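Residents > Tarner House > Council Minutes > October

Search minutes and notices Go Advanced search

TARNER HOUSE RESIDENTS' COUNCIL
Minutes of the October meeting
Held in the ground floor meeting room. Called to order at 7:05 p.m.
Chair: Xiaoyan Qiu

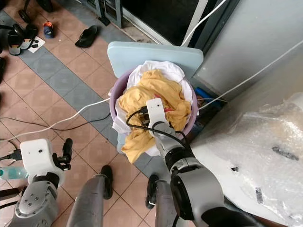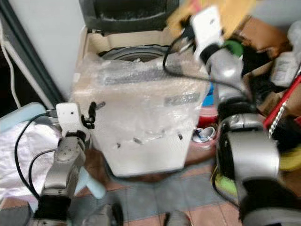
Laundry in a basin, first picture; a package in bubble wrap, second picture.

1. Minutes of the previous meeting
The minutes were approved with one correction. Under Item 4, "east stairwell" should read "west stairwell."

2. Laundry room hours
The Chair reported that the council had received 46 written replies to the survey on laundry room hours. A majority favored opening at 6 a.m. in place of 7 a.m. Residents of the apartments directly above the laundry room asked that the dryers not be run before 7 a.m., and the council discussed whether such a rule could be enforced.

It was moved and seconded that the room open at 6 a.m. for washing only, with the dryers available from 7 a.m. The motion carried, with 2 opposed. The new hours will be tried until the spring meeting and then reviewed.

A resident asked whether clothes left in a washer may be taken out by the next person. The existing rule was read aloud: items may be removed 15 minutes after the cycle ends and must be placed on the folding table -- not on the floor. No change was proposed.

3. Washer service contract
Two bids were received. Dronel offered monthly service at $145 per visit, parts not included. Celtik offered a yearly contract at $916, which covers belts and hoses but excludes drums and control boards. Members noted that the second washer has needed three calls this year, two of them for the door latch.

The Chair was asked to find out whether Celtik treats a door latch as a covered part before any contract is signed. The item was held over.

4. Deliveries and the lobby
Complaints were heard about large packages left in the lobby overnight, in one case blocking the mailboxes. The council agreed that packages too big for the lockers may be kept in the storage room off the lobby for up to three days. Residents expecting furniture or kitchen goods are asked to give the front desk the date and the name of the carrier.

It was further agreed that bubble wrap and other plastic packing does not belong in the paper bin. A separate bag will be hung beside the bins on a trial basis. Cardboard boxes must be flattened.

5. Mao Street entrance
The light over the Mao Street door has been out on and off for several weeks. The electrician traced the fault to the timer, and a new one is on order. One member asked that the ramp be salted earlier in the morning this winter. Referred to building management.

6. Other business
A request to hold the winter coat drive in the lobby was approved. Collection boxes may stand to the left of the elevator and must be emptied each evening.

A question on guest parking was ruled out of order -- it falls under the separate parking agreement -- and was passed to building management in writing.

7. Adjournment
The meeting was adjourned at 8:40 p.m. The Celtik contract will be the first item at the next meeting.

Related items
Laundry room rules (revised)
Package locker instructions
Recycling guide for residents
Minutes: September
Coat drive sign-up sheet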